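Pikwood Rovers

Pikwood Rovers is a semi-professional football club from the small mill town of Pikwood, known well beyond its own valley for the loan quarrel that kept its name in the local papers for most of one winter. The club plays in amber shirts at Atallah Park, a homely sort of ground with a single covered stand, a grass bank behind the far goal and, on a good afternoon, a very decent cup of tea. The record crowd is 3938, for a cup tie against Indari Town which the Rovers lost in extra time.

The quarrel began in January, when the Rovers agreed to take a young winger on loan from Prorar Athletic until the end of the season. He had trained with his new team mates for 2 days when Prorar, short of players after a run of injuries, asked to have him back. Pikwood had already put him on the team sheet for the coming match, and there followed a long and rather tangled exchange of letters over which club he belonged to.

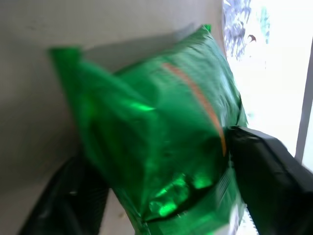 The league heard both sides and let the loan stand, though it fined Pikwood a small sum for sending in the papers late. The winger stayed, played 15 matches and scored the goal that kept the club up, a scuffed shot which supporters of a certain age will still describe to you at great length and with a good deal of arm waving.

Zdenka Angelovski, the club's manager at the time, remained in charge for several more seasons and is fondly remembered for learning the first names of all the regulars on the grass bank. She stepped down on August 22, 2022, and the covered stand, which has 40 seats set aside for away supporters, now carries her name.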